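A Saturday-ish Sort of Outing: The Goodwin Sawmill Open Day at Falturwood

I'd been meaning to go for years, and in June I finally did.

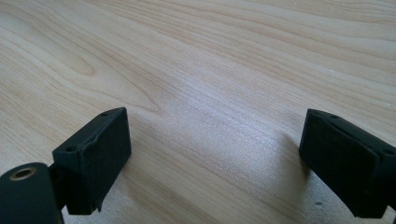
The Goodwin mill sits at the bottom of Falturwood, past the feed store and over a one-lane bridge, and it opens to the public once a year. I drove in from Akside, which took 21 minutes on paper and a good deal longer behind a hay truck. I went mostly for the boards. I've got a soft spot for pale wood with plenty going on in it, the kind of tabletop where the lines sweep along in big arcs and then bend around a long oval loop, and I wanted to know how a log ends up looking like that on the flat. Well, I got my answer in the first shed! The guide held up two boards and showed us the ends. If you saw straight down the side of a log, well off the middle, you slice through the growth rings at a shallow angle and they come out as arches and loops. Saw it so the rings stand upright in the board and you get straight, tight lines. He called the first one plain sawn and the second quarter sawn, and he clearly preferred the second. I don't.

Parking was in the lower field (bring boots, the gate end was a swamp) and entry was 12 dollars, which got you the tour and a coffee. The tours went off every half hour with 16 people in each. I just missed one, so I had my coffee early and looked at the log yard. They keep sprinklers going over the stacks in warm weather so the ends don't crack, and the whole place smells like wet bark and pencils.

The big saw was the main event. It's a bandsaw, with a blade that runs over two wheels taller than me, and they hand out earplugs before they start it up. The log rides past on a carriage and a slab just peels away – I could have watched that all afternoon. Between cuts the sawyer stopped, walked around the log and changed his mind about which face to take next. Our guide said that's where the money is made or lost, and I believe him.

After that came the drying kilns, which are basically big hot closets, and they lost a few of the kids at that point. I liked them, though. The boards get stacked with thin strips between the layers so air can move through, and every strip has to line up with the one under it or the boards dry crooked. There was a sad little pile of crooked ones outside the door, going cheap.

Lunch was a bit of a letdown. One grill, one long line, and they ran out of rolls before one o'clock. The pie table from the Skunham church made up for it (rhubarb, very sharp, get there before the tours let out).

I'd told myself I wasn't buying anything. Then I found the offcut bin, 20 dollars for whatever you could fit in a feed sack, and came away with some maple, a chunk of cherry and a piece of something heavy that the cashier couldn't name either. I've been told to leave it all indoors for a few weeks before I cut into it, so it's stacked behind the couch for now, with little strips between the pieces like they do at the mill.

If you go next year, take the morning tour and pack a sandwich. The road back through Skunham is the prettier one, and there's no hay truck, or there wasn't when I drove it.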